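Search products
Enter keyword or item no.
Go

Vorkell Drawstring Storage Pouch, set of 5

Vorkell pouches are for people who own many small things and have stopped pretending otherwise. Each one is a plain fabric bag with a cord at the top. Pull the cord and it closes. We have been asked for a video tutorial and have declined.

The fabric is a midweight cotton, washed once before sewing so it does most of its shrinking at our place. The cord runs through a stitched channel and ends in a knot, which you can retie if you have opinions about knots. Colors are lavender, oat, slate, and a green that Tolitz, our mill, insists on calling Hailu.

Pouches go into a moving box or toy bin along with everything else, and they squash down well beside plush animals and other soft goods.

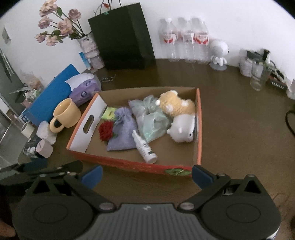 Details

Size: medium, 13 inches tall
Set: 5 pouches, one color or mixed
Care: machine wash cold, hang dry. The dryer will turn a medium into a small, and we already sell a small.
Not for: liquids, soup included

Shipping and returns

Orders leave our Plollwood warehouse in 3 business days. Returns are fine for 400 days – a number picked in November by someone in a generous mood, and we are stuck with it. Please empty the pouches first. We have a drawer of other people's earrings.

Slate is out of stock. Mixed sets ship with a second oat.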